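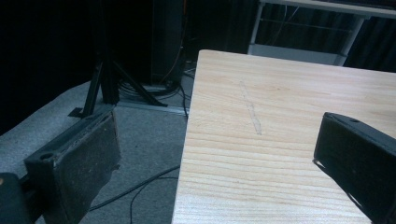
Prilosetti is a small robotics company in Ballarat that works on the last 30 millimetres of a movement. Getting a robot arm across a room to a cupboard is a problem other people have solved, several times and with much better funding. We work on what happens next, when a pair of fingers is nearly touching something and the software has to decide whether "nearly" is good enough. Most of our working life is spent looking down between two black gripper fingers at a surface such as a pale wooden board with a faint grey streak on it, and asking a computer whether the streak has height. A person knows at a glance. Our early models gave it serious thought and then tried to pick it up.

We sell a bit of software, do a fair amount of contract research, and publish our method in more detail than our accountant would like.

What we do all day

The method is called Duda. The word means "doubt" in Spanish and Portuguese, and it was chosen at a pub before anyone had checked whether it was also a surname. It is. We have since had several polite emails.

Robots that learn from demonstration are usually trained to copy. A person does the job with a hand-held gripper, a camera on the gripper records it, and a model learns to produce the next bit of movement from the last bit of picture. It works well and we do it too. The trouble is that copied movement arrives with copied confidence. People who are good at a task go at it briskly, so the model goes at it briskly, including on the occasions when it has mistaken a knot in the timber for a washer.

Duda adds a second output. Alongside each movement, the model says how sure it is of the gap between the fingertips and whatever they're approaching. When the gap is large, the answer hardly matters and we ignore it. Inside the last 30 millimetres, the arm's speed is tied to it. Sure model, normal speed. Unsure model, slow down, shift the view a little to one side, look again. If it is still unsure after the second look it stops and waits to be told what to do, like anyone on their first week.

We didn't invent uncertainty estimation, and anybody who says they did should be asked to wait outside. Our contribution is where the training labels come from. We get them from hesitation. When people demonstrate a fiddly job they slow down just before contact, and they slow down more when they can't judge the depth. It is there in the motion of the tool, free of charge, and for years everyone (us included) smoothed it out of the data as noise. We stopped smoothing.

How it went

The first serious test had the arm picking flat parts off bare timber: shims, keys, gaskets, a ruler, and some paper shapes with no useful thickness at all. We ran 300 attempts with Duda switched on and 300 with it off, same arm, same parts, same lights. With it off, the fingers hit the timber hard enough to trip the force limit 21 times. With it on, it never happened. We would like to leave the result there, and in the brochure we do.

The longer version is that the Duda runs were slower, and in the early ones a good deal slower. The model had learned from one member of staff who hesitates before everything, lunch orders included, and it reproduced this faithfully. Retraining on a broader group of demonstrators got most of the speed back. It also gave us our most quoted finding, which is that you shouldn't build a robot out of one person's nerves.

There are things it still does badly:

Glossy surfaces. A reflection has depth as far as the camera is concerned, and the model is extremely sure about it. Doubt is of no help to a machine that hasn't got any.

Dark on dark. Black parts on black rubber remain a matter of luck. We've tried extra lights. The extra lights brought the glossy problem along with them.

Cables. Any cable, anywhere in view. A cable is thin, floppy and never in the same place twice, and Duda regards a loop of it on the floor with something close to dread. We have a separate model that learns to leave cables alone. It was trained in our own workshop, where there was no shortage of material.

Marks that aren't objects. Scratches, stains, pencil lines and strong grain all used to set it off. It is now much better at these, having seen more bare timber than most carpenters' apprentices. On a board it hasn't met before it will still have a second look at a dark streak. We've decided that's reasonable. So would you, if you had no thumbs.

Where we came from

Prilosetti began as a side project in a spare room at the back of a cabinetmaking business. The cabinetmakers wanted a machine that would pick up edging strip without denting the panel underneath. We said it would take a month. It is still on the list, and they are still speaking to us, mostly about the rent.

The first product was Prunico, a labelling tool for wrist-camera footage. We wrote it because we needed it, and then found that other labs needed it more than they needed our robots, which was good for the bank balance and less good for morale. Prunico lines up video with the motion of the gripper and lets you mark the moment of contact by dragging a slider. It has one colour scheme. People write in about the colour scheme. It paid for everything else on this page, so we are very fond of it and will get to the colour scheme in due course.

The name Prilosetti means nothing. It was the first word we tried that had a web address going spare. Visitors assume it's Italian, and we had a good run of catalogues for espresso machines as a result, one of which we answered.

Working with Monix

Monix makes the fingertips for our newer tools. They're a firm of a similar size to ours, two streets away, and they came to us with a question about wear. Their finger pads get scuffed and dusty with use, and they wanted to know whether a model trained on clean pads would still behave once the pads had aged. Everyone's first guess was that it wouldn't matter much. The pads sit at the sides of the picture all day long, doing nothing interesting, and a sensible model ought to ignore them.

Ours didn't. It had been using the edges of its own fingers as a ruler. With fresh pads fitted the edges looked crisper and the model judged everything to be slightly nearer than it was, so it pulled up short and closed neatly on air. It did this with great delicacy. We watched it for most of an afternoon before anyone thought to put the old pads back.

The fix was to mix pads of different ages during recording, left and right, so that a tired one might be paired with a smart one. It looks like odd socks and it works. Monix now supplies pads pre-scuffed on request, at a small premium, and we admire the nerve of it.

How we work

There are no twelve-hour recording days here. Demonstrations go off quickly as people tire: they rush, they stop hesitating, and hesitation is what we came for. Sessions run for 20 minutes and then the tool goes down and the kettle goes on. We arrived at the figure by plotting it properly, and we'd be happy to show you the graph, though it mainly shows that people like tea.

Demonstrators are paid for their time, including the tea. Recordings are made in our own space or in a client's, with the agreement of whoever else is in the room. Anyone who wanders through by accident gets deleted from the data, and is offered a biscuit.

We publish failures along with successes. The failure log for Duda is longer than the paper, better written, and has more readers. If you are thinking of using the method, start with the log.

We don't do weapons or anything that has to be described to us over the phone in a lowered voice. We also don't do humanoids. There's no principle behind that one, the ceiling is just too low.

What's next

The current work is on letting Duda ask a better question. At the moment, when it gives up it simply stops, and the operator has to work out what it's worried about. We'd like it to point, by nudging the fingers towards the part of the surface it can't make sense of. Early versions have been promising, and slightly rude. One of them spent a November morning indicating the same corner of the bench until somebody went over and found a strip of clear tape.

After that, gloss. Then possibly the edging strip.

Coming to see us

We run an open afternoon most months, starting at 2 pm, for anyone with a dull, fiddly, flat sort of problem. Bring some of the parts with you, the worse the better. Enter by the side lane, past the timber racks, and ring twice, as the first ring only wakes the dog. If you can't get to Ballarat, the contact form goes to a person, who will answer it after a short but measurable hesitation.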